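Bin picking cell for mixed returns: is the vendor's number realistic, and what am I not being quoted for? 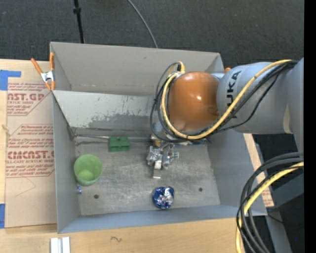
Posted by trudach_ops in Equipment & Budgeting

I have to put a number in front of our owner for a bin picking cell and I don't trust the one I was given. We handle returned gift and party goods for a few small web shops, all of it mixed in totes, and at the moment people sort it by hand at a bench. The integrator we've talked to (Geraghty, they're regional) has been running items in a plain gray bin with a KUKA arm over it, and the three main things in there, a green cup, a darker green block and a ball in shiny blue foil, are a fair stand-in for the easy half of what we see. The hard half is soft packs, ribbon, anything in a mesh bag, and things that have partly come out of their box.

Their proposal says the cell "will handle up to 200 picks an hour on customer product." It doesn't say which product. When I asked, I got a slide. The slide says 82 percent of our SKUs are "robot ready," and I can't find out how they arrived at that, because we sent them a spreadsheet with names and weights and no samples. We have 2503 active SKUs. I would be surprised if anybody looked at all of them.

The quote has four lines: arm, gripper, vision, and integration. Integration is one lump sum and bigger than the other three together. There's nothing for guarding, nothing for spare fingers, nothing for training, and support is listed as "available."

What I want to know:

Is a one-lump integration line normal, or should I push for it to be split up?

What do people end up paying for in the first year that wasn't in the quote?

Is there any sensible way to check the rate before signing? They've offered a demo day at their shop, on a Tuesday, with parts they choose.

I'm not against buying one. I'd like to avoid being the person who bought it, though, if it ends up parked in a corner with a tarp over it.

Edit: several people asked about floor space. We have room. We don't have compressed air at that end of the building, and nobody at Geraghty has asked about it.

villness_maint

I've been on the maintenance side of two of these, one good and one bad, so take this as a sample of two.

One lump for integration is common and you should refuse it. Ask for it broken into mechanical, controls, vision tuning, safety, install, and acceptance. They'll tell you it can't be separated. They separated it when they priced it, so somebody over there has the sheet. The piece you care about most is vision tuning, because that's the one that runs over. On our bad project the tuning hours were used up before the cell had seen half of our parts, and every new item after that was a change order.

First-year costs that weren't on our quote:

Gripper fingers. They bend, they wear, and they get driven into the bin floor. Look at the bin in your photo. The floor is scratched all over and there's a big worn patch on the sloped panel at the back. I can't tell you what did that, and it may be an old bin, but if you see wear like that you ask what is touching what and how often. Then ask for the price of a set of fingers and the lead time in writing. Ours came from overseas and we sat idle waiting on a part the size of a playing card.

Cables. The loops around the wrist flex all day long. Find out which ones are standard stock and which ones were made up at the integrator's bench. Buy one spare of each custom one when you place the order, as they're cheaper then.

Guarding. If there's no line for it, it's either hiding in integration or it's your problem. Get a risk assessment named as a deliverable. Don't accept "collaborative" as a replacement for one. A gripper with metal edges can hurt you at slow speed too.

Air. If they end up going with suction for the soft packs, and they will probably want to, you need a drop at the cell. That's a contractor, pipe, and possibly a bigger compressor. Price it yourself before you talk to your owner. The fact they haven't asked tells me they haven't thought about your ribbon and mesh bags yet.

Your own people. Somebody has to clear jams, reteach items, and restart it after a power blip. We planned for zero hours on that and the real figure was most of a person for the first few months. It came down later. It never got to zero.

About the demo day: don't go on those terms. Fill a tote straight off your returns line with no sorting, tape it shut, and carry it in yourself. If they won't run a sealed tote, you've learned enough to go home early.

I'd also write down before you go what counts as a pick. On ours the vendor counted every time the gripper closed on something. We counted an item placed in the right destination, undamaged, with nobody helping. Those are very different numbers and we argued over it for a long time.

kakumen_dave_not

I think the answer above is a bit hard on integrators but the advice is mostly right. I used to work for one (not Geraghty).

The 82 percent thing: I can tell you how we did those. A sales engineer sorted the customer's spreadsheet by weight and by longest side, cut off whatever was over the gripper's limits, and called the rest ready. It took an afternoon. It says nothing about shiny wrap, clear plastic, floppy bags or two things tangled together, none of which has a column in the spreadsheet. So ask them straight out what filter they used. If it was weight and size they'll usually admit it.

Shiny is worth its own question. Crinkled foil throws highlights all over and some 3D cameras leave holes in the data where those are. Other cameras cope fine. One foil ball sitting by itself in the open with bare floor around it is an easier job than a full tote of them, and three spread-out things in a bin is a long way from what you'll be feeding it. I would want to see it full, with foil on top of foil.

Where I'd disagree is on refusing the demo. Go to theirs first, be polite, watch it, and see who stands near the stop button. Then ask for a paid trial. Yes, paid. If you want them to spend real hours on your ugly parts, for free you'll get the cheap version. Pick 50 of your items, with the awkward ones heavily represented, and agree on a pass figure per item. Have the trial fee credited against the order if you buy. Any shop that believes its own slide should take that.

For the payment schedule, try to hold back a decent chunk until acceptance on your floor, with your product, with your operators. Acceptance at their shop is worth a lot less. They will want most of the money at shipment and that's the thing to fight over, more than the price of the arm. The arm is the least risky line on the whole quote. It's a KUKA, it will go where it's told.

One more. "Support is available" means it's not included. Get an hourly rate, a response time, and whether they can log in remotely. Then check that your IT person will allow it, because ours said no at a customer site once and every visit became a four-hour drive.

panel_builder

Don't buy it. Or lease. Two people and a better bench will beat it on mixed returns and you can move them to something else in December when it goes crazy. We looked at a cell for a similar job, priced it with everything in, and the payback only worked if it ran two shifts. We run one. Do you run two?

If the answer is no I'd do that math before any of the rest.

trudach_ops

Thanks. One shift, with a second for a few weeks before the holidays, so I'll be doing that math tonight with guarding, air and fingers in it, and I don't expect to enjoy it.

I wrote to Geraghty this morning and asked for the integration line split out, how the percentage was worked out, and whether they'd do a paid trial with credit. They answered the first one already: "we don't normally do that." I've asked again. Nothing yet on the other two.

villness_maint, did you set the definition of a pick in the contract itself or in an attachment? Our lawyer is going to want to know which.

villness_maint

Attachment, referenced by name in the contract, signed on the same day. Put the item list in there too, and say who decides if an item gets swapped out. We left that last part off the first one and regretted it.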